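From: Marietjie Tshabalala
To: manipulation-tools list
Date: Jan 14, 2022
Subject: Re: Open day, gripper demo station

Lizelle Hendricks wrote:
> Two questions before we fix the program for the March open day.
> 1. Do visitors get to hold a gripper, or only watch?
> 2. How many recorded runs does the Kaltitz team want from the
> day? Lwazi mentioned 3,000, which seems high for one room.

Lizelle, all,

1. They hold one. The format is the same as at the Mthembu visit: two hand-held grippers at one table, one run by a member of staff and one by the visitor. Each visitor gets a short briefing, then tries a pick and place with small objects. Slots are 18 minutes including changeover. Sorcha wants 20, but that breaks the lunch rotation.

2. The 3,000 figure is the total for the quarter. At Mthembu we logged 1,656 runs over the whole visit, of which roughly 800 were usable after review. Most rejects came from people closing the fingers before the tool was level with the object, or moving too fast on the approach. I would plan for a lower number in March and have Reshma review on the same evening.

Setup notes:

Use a round table if the venue has one. With a square table people line up on one side and the second operator ends up reaching across.

Leave ordinary household things on the table. The Grurkar demo used only foam blocks and visitors lost interest — several asked whether the tool could handle anything else.

Phones go on the mounts before the doors open. Swapping them between slots cost us most of the first hour last time.

Still open: who brings the spare finger pads, and whether Lemus can lend us a second charger. Please reply to the list.

Marietjie 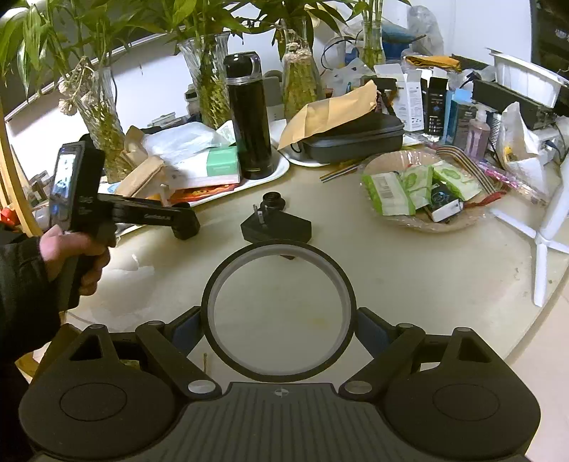 Two hand-held grippers at the round table, plug adapter near the center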